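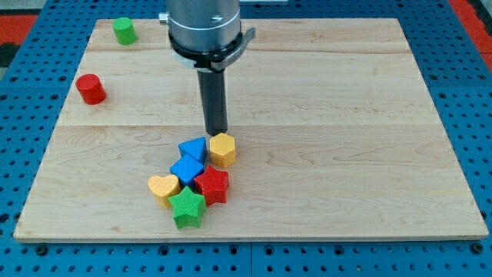 Tool over the yellow hexagon, test board on the blue perforated top.

Stopping the tool hitting the blocks: how to find and fix a bad height setting

Right, writing this up quickly while I still remember the order we did it in. If your arm has started coming down too hard on the blocks, or stops dead with a force trip halfway through a run, work down this page before you touch anything else. Do not just press reset and carry on. We did that twice and the second time bent a tool.

What it looked like for us

Dernstead cell, small arm, long black rod tool, pushing and sorting shapes on the wooden board. Ran fine for weeks. Then a trip on the first touch of nearly every run. Kenna cleared it, ran it again, same. Third go it didn't trip, just pressed down hard and a block shot off the side. Could have been somebody's eye. Guard door was shut, luckily.

Cause in the end: wrong tool length stored, plus a board sitting 2 mm higher than the program thought. Neither one would have done it alone.

Before you start

Key switch to manual. Speed right down. One person on the pendant with a thumb on the stop, everybody else outside the line on the floor. Glasses on. If you can't get a second person, leave it till you can.

Don't reach in to tidy the blocks while the arm is powered over the board. I know it's quicker.

Step 1 – Write down the fault

Photograph the pendant screen or copy the message out. Once you clear it the position is gone from the log on our version, so you lose the height it stopped at. Struan cleared ours before anybody had looked. Cost us most of the morning.

Step 2 – Back the arm off

Jog straight up. Only up. If the tip is low next to a block and you jog sideways you will drag the whole lot across the board and load the rod. Go up until you can clearly see daylight over the tallest block, then stop. The standing cylinders catch people out, check you are clear of those as well before swinging anywhere.

Step 3 – Look at the tool

Take it out and roll it on a flat surface. Any wobble, bin it. Don't try to straighten it. Check the collar is done up and that the rod goes all the way home when you put it back. Ours had been changed in March and the new one stuck out further than the old one. Looks the same from a yard away.

Step 4 – Check the stored tool length

Tool menu, pick the active tool, read the Z figure. Now measure the real one, flange face to tip, with a proper rule. If they don't agree, that's your fault or half of it. Put in the measured figure, save, then go out of the menu and back in to see that it stuck. On the Trilitz controller it sometimes doesnt save the first time.

If somebody has made a second tool entry with nearly the same name, delete one. We had SKATUTA_ROD and SKATUTA_ROD2 and the program was calling the old one.

Step 5 – Check the board

Blocks off. Push down on each corner of the board with your hand (arm parked, drives off). If it rocks there's something under it, or a plank has moved. Wood does move. Ours had a bit of grit in one of the holes in the blue top, standing proud, and the board was riding on it. Clean the top, put the board back, check again.

Step 6 – Teach the surface again

Drives on, manual, slow. Bring the tip down over bare wood until a slip of paper just drags under it. Record that height. Do it again at the four corners and in the middle. If the corners differ by more than the thickness of the paper go back to step 5, don't average them.

Step 7 – Set the safe height and the force limit

Safe height goes above your tallest block, not above the board. Obvious when you read it, but the old program had it set from the board.

Force limit: Hagos found ours had been put up so it would "stop nuisance tripping". It was not a nuisance, it was the arm telling us. Put it back to the figure on the risk assesment sheet and leave it there. If it trips at that figure something is wrong and you need to find it.

Step 8 – Dry run, then blocks

Run the whole program with nothing on the board, slow. Then put one block down, touch it, stop, look. Then the full set, still slow. Full speed only after 5 clean runs in a row. If one trips, the count goes back to nought.

Step 9 – Log it

Old tool length, new tool length, surface height, force limit, initials. Elsie keeps the book by the cell door. Any change of tool from now on means steps 4 and 6 get done again and signed for, no matter how alike the tools look.

Still tripping after all that? Wrist cable next, then ring Alistair MacRitchie before you open any covers.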